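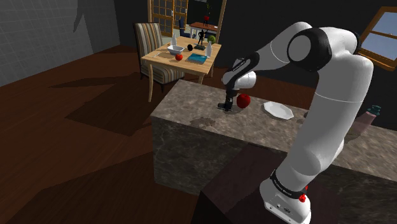 Slavica Mujić wrote to me under my last thread that the subtitles are making me lazy, and that after three years of evening classes I should be able to watch a film without them. I thought about her comment for two days. I want to answer it properly, so this will be a long thread.

First, she is partly right. When there are words on the bottom of the screen, I read them. I cannot decide not to read them. My eyes go there before my ears have started to work.

But I made a small test with myself this September, and the result was different from what both of us expected.

I chose one series, a quiet one about a family who runs a ferry office in a town called Fatmont. People in it talk about money, weather and who forgot to lock the gate. No murders. For learning, this is better than murders, where everybody whispers.

I watched the first episode with subtitles in my own language. I understood the whole story and I learned zero words. The next morning I tried to repeat one sentence from it in English and could not find any.

I watched the second episode with English subtitles. I stopped very often. I wrote down 33 expressions, and the episode, which should take less than an hour, took me the whole of Saturday evening.

The third episode I watched with nothing. I understood the mother always, the younger son almost always, and the uncle never. The uncle speaks as if he has a piece of bread in his mouth.

Then I did something which I now recommend to everybody. I watched the third episode again, with English subtitles, but only the scenes with the uncle.

What did he say, this uncle? Very simple things! "I would have told you." "You should have asked her." I know all of these words since my first year. But he says "I'd've" and "should've" and for me it was only noise.
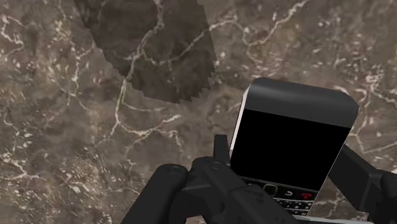 So my problem was never vocabulary. I had spent two years making cards with rare words, 854 of them at the last count, and the words I did not hear were "would," "have" and "to."

I went through my cards after this. There is "hinge" and "reluctant" and "turnip." I am happy to know "turnip." I have used it one time, at the market, and the seller gave me a radish.

My teacher, Mrs. Ekwueme, calls these small words the glue. She says that native speakers do not pronounce glue, they only leave a space where the glue should be, and you must learn to hear the space.

She gave our group an exercise that I did not like in the beginning. You take a short piece of speech, maybe ten seconds. You write down everything you hear. Where you do not hear a word, you draw a line. Then you compare with the text.

My first page had more lines than words. I was ashamed and folded it inside my jacket. Mrs. Ekwueme asked to see it anyway and said it was a very good page, because I had put the lines in the correct places. I had heard that something was there.

Since then I do it every evening after dinner, with the radio program from Cotari. They put the full text on their site the next day, so I can check. The presenter speaks at a normal speed and does not try to be kind to me.

Some things I hear now that I did not hear in the summer:

"Whaddaya" is four words. What do you, and then the "a" is sometimes "are" in disguise and I still do not know when.

"Gonna" I knew. "I'mma" I did not know. I thought it was a name. For half a season I believed that the younger son had a friend called Emma whom he mentioned before every plan.

"Can" and "can't." This one makes me suffer. In American speech the "t" often disappears, and then you have two opposite sentences with the same letters. Mrs. Ekwueme says to listen for the vowel: if it is short and weak, it is "can," if it is long and strong, it is "can't." I am correct a little more than half of the time, so a coin would be nearly as good as me.

Now I come back to the subtitles. I think there are three different people who use them, and we should not give them the same advice.

If you are tired and want to enjoy a story, use your own language and do not feel guilty. It is not study, and that is fine. I do this on most weekdays.

If you want new words, use English subtitles, but stop and say the sentence aloud. Without the speaking, I forgot nearly everything by breakfast.

If you want to repair your ears, watch first without, then with, and only a few minutes. More than this and I begin to pretend that I understand. I know this feeling well. I nod at the screen.

A cousin of mine learned from an app called Tovia and is very proud of her streak, which is 359 days. I do not laugh at it. She reads faster than I do. But we called the phone company together last week and she gave me the phone after the first question.

The question was "Whatcha callin' about today?" I heard it! I answered! Then the man said a long sentence about the contract and I lost him completely, but I asked him to repeat it and he did, slower, and the bill is now corrected.

Several of you asked for the list of the 33 expressions. I will type it this weekend. My favorite is "I wouldn't put it past him," which the mother says about the uncle. I had to ask what is "it" and where exactly is "past him," and I am still not fully satisfied with the explanation.

And Slavica, to answer you directly: tonight I watch episode six, the first half without any subtitles. If I don't understand the uncle, I will go back and draw my lines. You are welcome to do the same episode and we compare on Sunday how many lines each of us has.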